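4.2 How members heard about, and answered, the annual meeting notice

Anyone who has helped run a small sports club will know the feeling of setting out far more chairs than are needed, and it was this experience, shared by nearly every secretary we spoke to, that first drew us to the question of notices. The three golf clubs in our study (Altdale, Perron and Stostico) all send out word of the annual meeting in November, and all of them ask members who can't come to send their apologies. What they do with those apologies is quite another matter, and we found ourselves more interested in it the longer we stayed.

At Altdale the notice goes up on the board by the locker room and is also mailed to members who have asked for paper. Perron sends a single email. Stostico, the smallest of the clubs, still relies on a phone tree, which has been running for so long that several of the people on it could not tell us who had set it up — they simply knew whom to call next. In all, 357 members across the clubs returned our questionnaire, and we are very grateful to them, especially to those who filled up the margins with stories about past meetings (and, in one or two cases, about past rounds).

The most common complaint in those margins had little to do with the meeting itself. Members felt that the notice told them where to be and when, but gave them hardly any idea of what would be decided. MacRitchie, who sat in on the Perron meeting, noted that the vote on winter greens was over in 9 minutes, yet it was talked about in the bar until well past ten in the evening, largely by people who had not known it was coming.
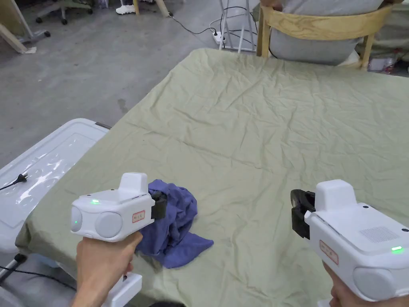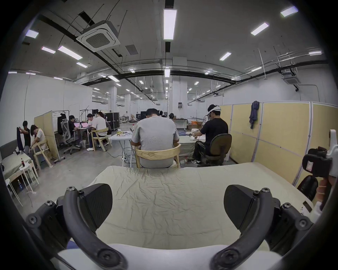
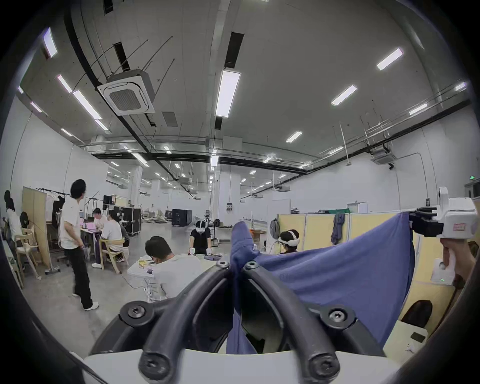
Figure 8. Cloths and hand-held grippers.

Apologies deserve a little more room, as they are so often treated as a courtesy and then forgotten. Under the rules at Altdale, a member who sends apologies may also name someone to vote in his or her place. Very few do. When we asked why, the usual reply was that they hadn't known it was allowed, even though the rule is printed on the back of the membership card. Perron has no such rule, and Stostico dropped its own some years ago after a long and rather heated argument over the captaincy that older members were still happy to tell us about in detail.

We also asked members to say what would make them more likely to come. Here the answers were wonderfully plain: an earlier start, a shorter treasurer's report, something hot to eat. Younger members leaned toward voting online, and Perron has since tried a service called Nistent for its fixtures vote, though it was too soon for us to say much about how that has gone. Older members at all three clubs were cooler on the idea, and a good many told us that the evening itself was the point — they came to see people they had last played with in the summer.

Shona MacRitchie's notes from the Stostico meeting bear this out, and we return to them in Section 5, where the seating plans and the order of speakers are taken up together.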